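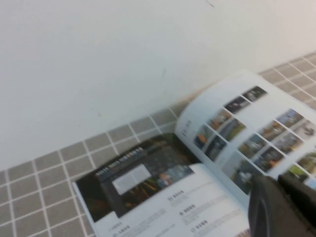
Figure 3. A printed booklet open on the tiled tabletop. The left page lies flat; the right page rises in an arc.

4. Booklets on the tiled table

4.1 Why the open booklet needs its own treatment

In Section 3 we dealt with closed items: folded leaflets, stapled price lists and single cards. These lie flat or nearly flat and have one outline, which the reader can take in at once. An open booklet is a different kind of object. It has two faces that seldom lie in the same plane, a spine that pulls on both of them, and a stack of pages on each side whose thickness changes as the reader moves through it. Most of the trouble our readers reported with printed matter in the waiting room came from this group, and most of that trouble came down to paper that would not stay where it was put.

We use the word "booklet" for anything bound along one edge that can be held open with one hand. Catalogs, program books and the thinner kind of magazine all fall under it. Hardcover books were left out of the study. They behave differently, and the reading room at Clornness had very few of them.

4.2 Setting

The reading room is a former staff kitchen on the ground floor of the Clornness community health center. The tables were kept when the kitchen was converted. Their tops are covered in small square taupe-gray tiles with white grout between them, and the table used for the work in this section stands against a plain off-white wall. The tiles are easy to wipe, and this was the center's reason for keeping them. For a reader they have two effects worth noting. First, a grout line is slightly lower than the tile beside it, so a thin page laid across several tiles is held up unevenly. Second, the regular grid makes it very plain when something on the table is not straight. The booklet in Figure 3 lies diagonally to it.

We had expected readers to line the booklet up with the grid, or with the edge of the table. Few did. Most turned it to suit the arm they were leaning on, and then left it at that angle for the rest of the visit. Karras, who kept the notes on Wednesday afternoons, recorded the same habit in readers who were careful to stack the closed leaflets square to the table before they left.

4.3 Material

The booklets were collected from the racks in the entrance hall. We kept 57 in all and sorted them by binding and by the weight of the paper, using the five groups given in Section 2. We did not select by language. The center serves a mixed neighborhood, and material came in several languages, some of which none of the authors can read. For the present purpose this was not a problem, as we were concerned with how the pages lie and how a spread is looked over.

Two kinds of page layout came up often enough to be treated separately. In the first, text runs in even columns and the pictures are small. In the second, one large photograph takes up the full width of the page, often at the top, and other matter is set into it or below it. The left page in Figure 3 is of the second kind. The photograph is dark, mostly deep brown and black, with a line of small white heading text across the top and a white rectangular panel inside it. A small figure with an orange top stands to the right of the panel.

Layouts of this kind are sensitive to how the page lies. White heading text on a dark ground is the first thing to be lost when the page tilts toward a lamp or a window, and glossy stock makes this worse. Readers of the glossy booklets in our set told us repeatedly that they had read the body text and skipped the heading. When asked, they said they had not noticed it. A panel set into a photograph does better. It has an edge on all sides, and readers could find it again after looking away.

4.4 Procedure

Each reader sat at the table with one booklet at a time, opened it wherever they liked, and read or looked for as long as they wished. They were asked to treat it as they would while waiting for an appointment. No weights, stands or clips were offered. Nông sat at the next table and noted each time the reader did something to the paper with no purpose other than keeping it open. We call these holding actions. Pressing along the spine, folding the booklet back on itself, laying a forearm across the outer margin and setting a phone on the page were all counted as holding actions. Turning a page was not, unless the reader turned it back again without looking at it.

Rawat then repeated the sorting without access to the notes. Where the two sortings disagreed, the booklet was opened again on the same table and the matter was settled by discussion. This was needed for 5 booklets, all of them saddle-stitched and all close to the line between the light and medium paper groups.

We did not try to measure the height of the curl. An early attempt with a ruler had to be dropped when we found that bringing the ruler near the page was often enough to move it.

4.5 How the pages lie

The commonest position, across all groups, was one page flat and one page raised. Both pages flat was less common than we had assumed, and was seen mainly near the middle of the stapled booklets, where the two halves balance. Both pages raised was seen mostly in new copies with a glued spine.

Which side was raised depended on where the booklet was open. Near the front, there are few pages on the left and they tend to stand up, while the thick right side stays down by its own weight. Near the back this is reversed. The rule held well for the heavier paper. It held poorly for the light paper, where a single sheet could come away from the pages under it and bend over in an arc on its own, whichever side it belonged to. The right page in Figure 3 shows the form we mean: it curls upward and over, and the light falls along the curved edge.

A page standing in an arc is awkward for several reasons. The reader sees the part near the spine at a steep angle and may see the outer part from behind or not at all. It can also put the facing page in shade, depending on where the lamp is. Readers who met a page like this did one of two things. They pressed it down, in which case it usually rose again once the hand was taken away, or they gave up on it and read only the flat page. The second response was more frequent among readers who had something in their other hand, such as a number slip or a cup.

4.6 Holding actions

Holding actions were most frequent in the light paper groups and fell off as the paper became heavier. Binding mattered less than we had expected. The exception was the glued spine, which readers pressed hard on first opening and then left alone. Several readers apologized for doing so, though they had been told that the booklets did not need to be returned in good condition.

The tiles played a part here too. On a smooth table, a forearm laid on the margin tends to drag the whole booklet toward the reader. On the tiled top we saw less of this in the heavier booklets, whose covers are stiff. With soft covers there was no clear difference. El Fassi suggests that a soft cover dips a little into the grout lines under pressure and slides over them once the pressure is released, but we have not tested this.

Readers who folded the booklet back on itself read one page at a time and held it off the table altogether. For them the surface made no difference. They also missed whatever ran across both pages, and in booklets with a large opening photograph this could be most of the spread.

4.7 Notes for those who set out printed matter

The center asked us for advice it could use directly, and we gave the following. Thin booklets should go on the low shelf by the armchairs, where people hold them in the hand, and the heavier ones on the tiled tables. The lamp should stand at the left end of the table and not behind the reader. Booklets that have been left open overnight should be closed and put under the stack, as the curl is otherwise still there in the morning. Ostermann added that the racks should be filled less tightly, having found that many covers were bent before anyone had opened them.

The center moved the thin booklets in September. Section 5 reports what readers did with them after the move, and returns to the question of the grout lines using a plain tabletop for comparison.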